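3. Care of Stone Worktops

This section applies to all worktops supplied in the Cleden range. It should be read before the kitchen is first used and kept with the household papers.

3.1 First cleaning

1. Remove the protective film, starting at a corner and pulling slowly towards the wall.
2. Wipe the surface with a soft cloth and warm water. Do not use vinegar, lemon juice or any bathroom cleaner.
3. Dry the surface with a second cloth.

Note: Veins and flecks are natural to marble and vary from slab to slab. They are not accepted as grounds for replacement. 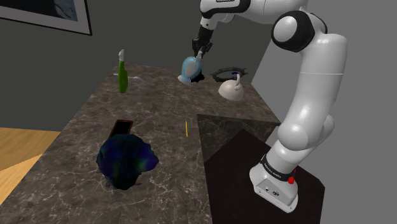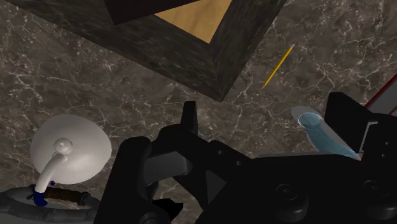
Marble countertop.

3.2 Sealing

1. Clear the worktop and leave it overnight to dry.
2. Pour 50 ml of Ultier stone sealer on to a lint-free cloth. Do not pour it directly on to the stone.
3. Work in small circles from the back edge to the front – overlapping each pass slightly.
4. Wait 3 minutes, then buff away any sealer that remains on the surface.
5. Apply a second coat after 2 hours.

CAUTION: Open a window while sealing. Keep children and pets out of the kitchen until the second coat has dried.

Sealing should be repeated each January. Worktops beside a hob may need treatment more often.

3.3 Stains and chips

Blot spills at once; do not rub. Chips must not be filled by the householder. Report them in writing to Filipa Vieira, Aftercare, Zesurcombe Works, quoting form 778 and the slab number printed on the delivery note.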